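Temba hall gets its upstairs back, and a lot more light

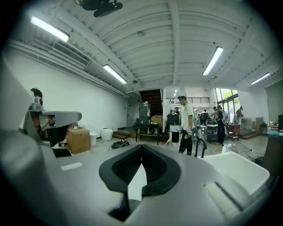 I've been coming to the long room at Temba on and off for years, mostly for evening classes and the odd talk, and I don't think I'd ever looked up the stairs properly until this February. The mezzanine had been closed so long that people used it as a sort of attic. Old display boards, rolled-up carpet, a tea urn that hadn't worked in living memory, all of it shoved behind the railing and forgotten. Well, it's open again! I went along for the first morning and had a very good nose round.

The short version is that the room on the ground floor is staying as the main teaching space, and the upper level is turning into a quiet area where people can sit and get on with things between sessions. Kiprono Kombo, who has been running the place since the Likport library moved its classes here, told me they cleared 118 boxes from upstairs before they could even see the floor. Some of it went to the tip, quite a bit went to the school in Likport, and a few things (the good easels, mainly) have been kept.

I asked him what took the time and he said the stairs. They're dark wood and rather handsome, and every tread had to be checked before the public could be let up. Four were replaced. I tried to work out which four on my way up and couldn't, so hats off to the joiner, who matched the stain beautifully. The railing along the top was tightened and repainted too, and it doesn't wobble any more, which anyone who ever leaned on it will be pleased to hear.

Downstairs the changes are smaller but I noticed them more. The tube lights on the corrugated ceiling have all had new fittings from Trokell, and the old flicker has gone. I used to come home from the Spanish class with a headache and blame the verbs. The projector is still up there on its ceiling mount, though it's had its lens cleaned and the cable run sorted out, so no more slides with a greenish smudge in the middle. The long wall has had two coats of plain white as well. There was talk of a mural, and I gather the talk is still going on.

It isn't finished, mind you. There were still a cardboard box, a small bin and a rounded container along the foot of the wall by the low steps, and something with its cables lying on the floor, so it has the look of a place people are working in. I rather like that. The black table under the staircase is going to be the sign-in point, and Annick Robichaud, who looks after the bookings, was already fretting about whether people would find it there. I said they'd find it if she put the biscuits on it.

Annick also had the figures, so I may as well pass them on. The whole job came to just under the budget, with the last 2,000 coming from the Flarko fund, and that paid for the stairs. In the past year 1,542 people signed in for something or other, and she's hoping the extra space will push that up, particularly in the afternoons when it's been very quiet. The upper level can take 20 people at a time. Up to 89 can use the ground floor for a talk, the same as before.

A few practical bits. The quiet area is free and you don't need to book, but you do need to sign in. No hot food upstairs. Drinks are fine if they've got a lid. There's no lift at the moment, so anything you'd be able to do up there can be done downstairs as well, and Kiprono says they'll put out extra chairs by the long wall for anyone who'd rather not climb. He did say a lift had been priced. He also pulled quite a face when he said it.

Classes carry on as normal while the last jobs get done. The drawing group is back in its usual slot and the Spanish beginners have moved half an hour earlier, to six o'clock, so do check before you set off. The sewing people have asked for the mezzanine one evening a month and as far as I know they're getting it, as long as the machines stay on the ground floor because of the noise.

If you've left anything behind the old railing in the past ten years, it's worth asking. Annick has a shelf of bits she thinks somebody will want, including a violin bow, a very nice green scarf and one walking boot, left foot. She'll hang on to them until the end of term.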